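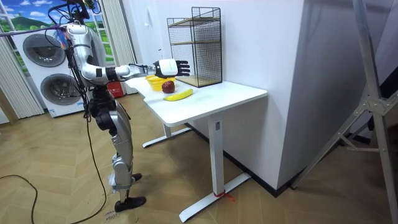 About Penatau

We deliver fresh fruit to workplaces, and we set up the spot where people stop to eat it. That means a table or desk at the right height, a bowl you can reach without leaning over somebody's keyboard, and fruit that gets eaten while it's still good. It's a small thing to build a company around, and we love it!

The apple and banana at the top of this page are pretty typical of what we bring. So is the yellow bowl. We started with plastic bowls for practical reasons (they're light, they stack, and you can drop one in a stairwell and carry on), and then we found that people got attached to them. The wide rim makes them easy to carry with one hand, and the see-through yellow means you can tell from across the room whether there's any fruit left.

How we got going

Roswitha Reuter was managing the front office at a print shop when she started Penatau. Every Tuesday-type slump, as she called it, the whole shop would drift to the vending machine, and she began bringing in a bag of apples from the market on her way to work. First it sat on the floor by the copier, then on a filing cabinet, then on a spare table by the window. The table was when it took off. People stood around it. They brought their own oranges and added them to the pile. Two people from different ends of the building worked out a delivery problem over a bunch of grapes, and Roswitha went home that night and wrote the name Penatau on the back of an invoice.

She ran the first routes herself in a hatchback that still smells of bananas. The print shop was customer number one, a dental office down the block was number two, and by the end of that October there were enough stops that she had to buy a second cooler and ask for help.

The help was Lieselotte Janssen, who had spent years fitting out offices for Kleinschmidt and knew more about desks than anyone we'd met. She rode along for one morning, looked at where people were putting their fruit, and had opinions about every single stop. On top of the fridge, where only the tall folks could see it. Beside the sink, where it got splashed. In a conference room that was booked solid until 4. She joined a week later, and we've been doing the furniture side ever since.

Why a standing desk?

We get asked this a lot. A regular break table is fine, and if you have one you like, keep it. But we've become big fans of plain white standing desks for the fruit spot. They have rounded corners, which matters more than you'd think in a busy walkway. They're narrow enough to go along a wall. And because you can raise and lower them, the same desk works for someone on their feet grabbing a banana before a meeting and for a colleague who uses a wheelchair. Lieselotte sets the height with the people who'll be using it, and then shows them the buttons so they can change it whenever they want.

A white top also shows everything. Sticky rings, peel, the little stickers off the apples – you see it and you wipe it. We tried a dark top for a while at our own place and it was amazing how long a blackberry could go unnoticed.

What's in the bowl

Apples and bananas all year. We like a dark red apple because it looks good and holds up well at room temperature, and we bring bananas at a few different stages so they don't all ripen on the same afternoon. Beyond that we go with the season: peaches and plums in summer, pears in the fall, clementines by the crate once it gets cold. We'll bring something odd now and then, too. The persimmons had a rocky first week and now have a fan club.

A few habits we've picked up over the years:

Bananas sit outside the bowl. They bruise under the weight of anything else, and they hurry the apples along.

New fruit goes underneath and older fruit goes on top.

Anything soft comes back with us. The decent pieces get cooked down in our kitchen for fruit butter, and the rest goes to compost.

The bowl gets washed at every delivery. We swap it for a clean one and take the used one home.

Our place

You'll find us at 657 Edora Street, in what used to be a carpet store. The front half is the packing room, with long tables, crates up to shoulder height and a radio that only gets one station well. The back half is where we try out desk setups before they go to a customer. We put fruit on everything in there. If we're thinking about a new bowl, it'll live on a desk for a month, and we'll move it left, right, closer to the front and further to the back until everybody has stopped reaching around it.

Packing starts at 4 in the morning and the vans are out by seven. We're a cheerful bunch for that hour (the coffee helps), and there's usually a heated discussion going about pears.

Who we work with

Print shops, clinics, schools, a couple of law firms, a bakery that says it needs a break from pastry. Our largest customer is the Brilgate office park, where we look after fruit spots on every floor, and our smallest is a two-person bookkeeping office that takes four apples and two bananas a week. We're thrilled to have both. There's no minimum order and you can pause for vacations with a day's notice.

Come say hello

If you'd like to see a desk setup, stop by any weekday morning after nine, once the vans are out and we've swept up. Ring the bell on the side door, as the front one sticks. Lieselotte will want to know how wide your hallway is, so bring a measurement if you can, and there'll be fruit out on the desks. Please take some!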